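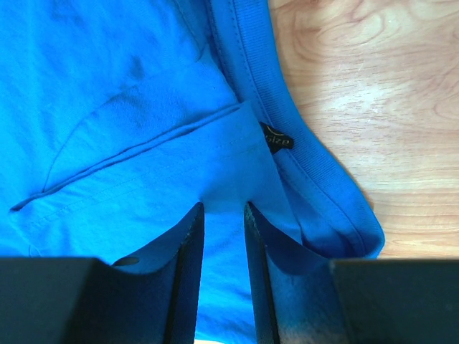
Our visit to the Bavico open day

Search this site Enter keywords Go

I picked the laundry table for my report because, well, I hate folding laundry! Bavico opened its workshop to our class in November, and 15 of us squeezed in along the wall (I got a good spot near the front). The job was a bright blue piece of cotton clothing on a wood tabletop, and the arm had two black fingers to handle it with. Anju Garg ran the demo and let us ask anything. I asked why cloth is so hard, and she said a box keeps its shape but a shirt never lands the same way twice. I wrote that down right away.

The part I liked most was watching the fingertips come in on either side of a bunched-up edge, with all those little folds stacked together. I kept leaning in to see better!
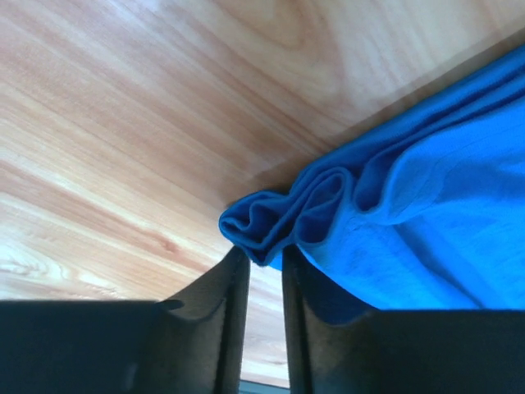 What I'd ask next time

I want to know how it picks which fold to go for, and if a towel would be easier. I also missed most of the Testemon talk (it started at 2 and I was still at the table), so I'm borrowing notes for that section.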